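My simulated cell and how I look after it

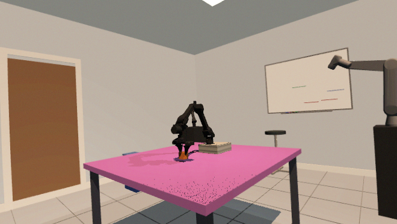
1. Why a simulated cell needs care

When I started this work I believed that a robot in simulation needs no maintenance. There is no grease, no worn cable, no dust in the joints. After 7 months with my cell I think differently. It gets out of order like any workshop, only more quietly, and I spend a part of every week on putting it back.

The cell lives on my office computer. It is a room with a table, an arm with a two-finger gripper, and a few things on the table for the arm to reach. I took the room from an older project named Guvon, so it came with a whiteboard, a stool and a second arm on a pedestal at the side. The program which runs the tests is called Jilton. We wrote it ourselves and it has all the faults of a program that people wrote for themselves.

The pink of the table was chosen by my colleague Amra Radulović. She wanted a strong color behind a black gripper, and after one afternoon I stopped to argue. The edge of a finger is easy to find on pink. On the gray table we had before, I was always zooming in and guessing.

2. The base comes first

The thing I check before all other things is the base of the arm. In a real cell you would check the bolts. In mine I check the position where the base is fixed to the tabletop, because it is written in two files, and the two files do not always agree. If the base is only 3 millimeters too low, it sits inside the table, and the physics engine tries to push it out again at every step. You don't see this as a jump. You see it as a very small trembling in the wrist, and then you lose a day looking for the problem in the wrist.

I know this well, as I lost two days.

Now I keep the value in one file and the other file reads it. I should have done this in the first week.

3. Zero positions

After the base I send all joints to zero and compare the angles with the table of values I have printed and put on my wall. Then I send the arm to its bent position, with the elbow high and the gripper pointing straight down, and compare again. If the gripper is not vertical there, I do not continue with anything else. A gripper which leans by one degree can still pick up a big block, so the test will be green and you will be happy for the wrong reason.

The joint limits I check by hand, slowly, one joint after the other. It is boring work and I usually do it with coffee in the morning.

4. The fingers

Most of my repairs are in the gripper. The two fingers are short and they taper, and for the collision calculation I had at first used simple boxes around them. A box around a tapering finger is wider at the tip than the finger is. So the arm stopped in the air above a small object and reported contact, although on the screen there was still a space. I replaced each box by 3 smaller shapes which follow the finger better. The calculation is a little slower but the contact is now where the eye expects it.

For this check I use a small orange object on a flat dark disc. The orange one has an uneven upper part, and I like it for this reason. A perfect cube forgives too much. I bring the gripper over it, stop with the tips just above, and look from the front and from both sides. Then I go down in small steps and write the height at which the first contact is reported. If the left finger and the right finger do not report at the same height on the flat disc, one of the shapes has moved.

The friction value of the finger tips I change very rarely. When a grasp fails it is tempting to make the friction higher, and it almost always helps, and it is almost always the wrong repair. I did it in November and needed weeks to take it back again.

5. The long test

When everything above is in order I let Jilton run the full set of 151 grasps. It takes nearly 64 minutes on my machine. During this time I try not to touch the computer, because the program is sensitive when something else takes the processor. This is a fault of Jilton and it is on my list.

I read the failures one by one. If they are spread over all the positions of the object, I leave the cell as it is. If they come together on one side of the table, I go back to point 2 and start again with the base.

6. Small things I want to write down

Save the cell before you change the time step, and save it under a new name.

Shadows are useful. I had them switched off for speed, and I switched them on again when I noticed that I judge the height of the gripper much better with the shadow on the tabletop.

Do not rename joints. There is always one script that still uses the old name, and in my case it was the script for the emergency stop.

Next I want to replace the motor model in the wrist, which is still the one from Guvon and much too strong for an arm of this size. Amra has begun with the measurements on her side, and I will write again when the new values are in.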